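Countertop Materials in Rental Kitchens: What Tenants Say After Two Years

Neusa Paiva
Housing and Interiors, final project report

1. Background

My project looked at how kitchen countertops hold up in rental apartments. Landlords usually pick a counter by price and by how it looks in the listing. Tenants live with the choice. I wanted to know which surfaces caused the most complaints and what people did about them.

The work covered two apartment buildings, Keneck and Rikeck. Keneck has laminate counters in every unit. Rikeck was refitted with white marble by a contractor called Romaniuk, and most of its tenants moved in right after that.

2. Method

I sent a short survey to 200 households and followed up with visits to the ones that agreed. The survey asked about stains, scratches, chips, cleaning products and whether the tenant had ever asked for a repair. Visits took place in October, mostly on Saturday, when people were home.

I also read the repair logs for both buildings. The logs were kept differently. Keneck lists each job by room, while Rikeck lists them by invoice, so a sink repair and a counter repair can end up on the same line. I left out any line I could not separate.

3. Results

Laminate tenants complained mainly about swelling near the sink and lifted edges. Very few of them mentioned stains. Several had put a cutting board over a burn mark and forgotten it was there until I asked.

Marble tenants complained about dull spots from lemon juice, vinegar and tomato. They also worried more about their deposit. One tenant said she had stopped making salad dressing on the counter and now did it in the sink.

Cost was the other large difference. Repairing a laminate edge came to 200 dollars in the Keneck log. Polishing a marble section came to 600, and replacing one came to roughly 3,000.

Veined stone hides crumbs and small marks well — tenants in Rikeck often found a dull spot only by touch. Appliances that stay in one place all year also make the surface harder to check.
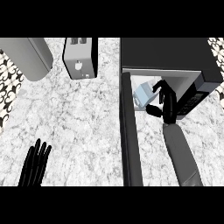

White marble with gray veining, and appliances on the counter.
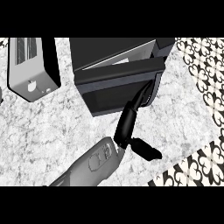 Tenants who moved their appliances to clean once a month reported problems earlier, and their repairs were cheaper. I did not ask this question in Keneck, so I can't compare the buildings on it.

4. Limits

The buildings differ in age and rent as well as in counters. Tenants in Rikeck pay more and may expect more. I also relied on what people remembered, and the repair logs only show what was reported.

5. Next steps

I would like to repeat the survey with a third building that uses the Bumodell composite counter. The manager there has agreed to share the repair log, sorted by room.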